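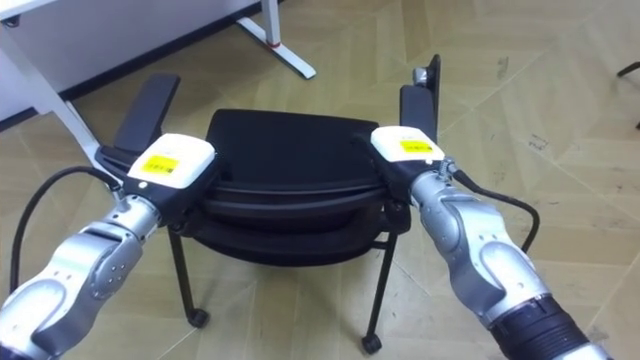
In May I gave up the car and started walking to work. The distance from my flat in Rokden to the office is 3,657 steps, if I take the path by the canal. I know this number because my telephone tells me every evening, and I have become a little proud of it.

The first week was hard. My shoes were wrong and I left home too late, so I arrived with a red face and had to sit by the window for 10 minutes before I could speak to anybody.

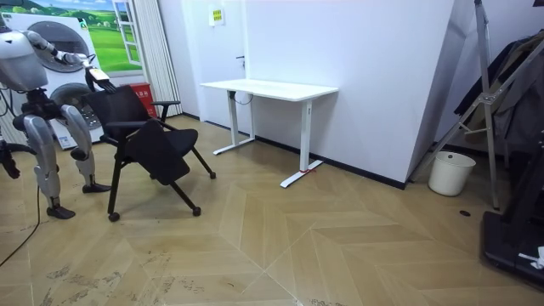 Bezawit Araya wrote under my last post that I should stop counting, look at the trees and buy better socks. About the socks she was right. The counting I cannot stop.

What I like most is the part behind the Duda bakery, where the street goes down and the air smells of bread. In the car I passed it every day with the windows closed. Now I know which houses have a cat, and at which gate I must cross the road, as there is a dog I do not trust.
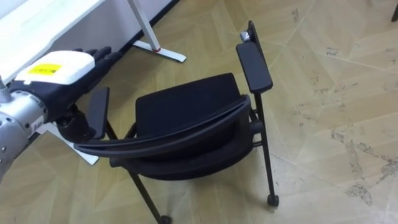

When it rains I take the longer way under the arcade. It is less pretty, but I stay dry as far as the post office, and from there I have to run.

My wish is to do the same walk through the winter. My mother thinks I will be back in the car at the first ice.

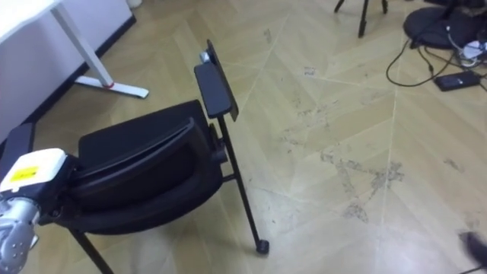 For the dark mornings I have already bought a small lamp, and I am still looking for a coat that is not too heavy.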